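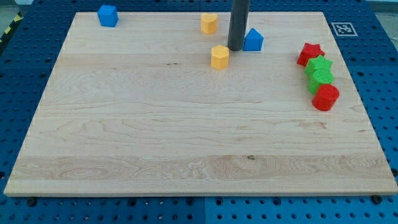
How to oil a maple board at home

A maple board becomes dry after some months of use, and then the grain looks grey and feels rough under the hand. Oiling it is easy work, but please leave enough time. I usually start after dinner and let it rest until morning.

What you need

Food-safe mineral oil (I buy the Clovora one, any plain one is fine)
Fine sandpaper
2 clean cotton cloths
A bowl of warm water

Step 1. Clean the board

Wash both sides with warm water and a little dish soap. Do not soak it. Stand it on its edge until it is fully dry - in my kitchen in winter this takes 9 hours.

Step 2. Sand lightly

Always go along the grain, never across. Press softly near the knots, the wood there is harder and can take a scratch of a different colour. Wipe off the dust.

Step 3. Put on the oil

Pour a small spoon of oil in the centre and spread it with the cloth in long movements. Do not forget the edges and the end grain, they drink the most. Wait, then repeat. I do three coats on a new board and two on an old one.

Step 4. Wipe and rest

With the second cloth take away all oil which stays on top. If the board is still sticky in the morning, wipe again.

For a harder finish you can rub in Prullia board wax afterwards, but I do this only in March and again before Christmas.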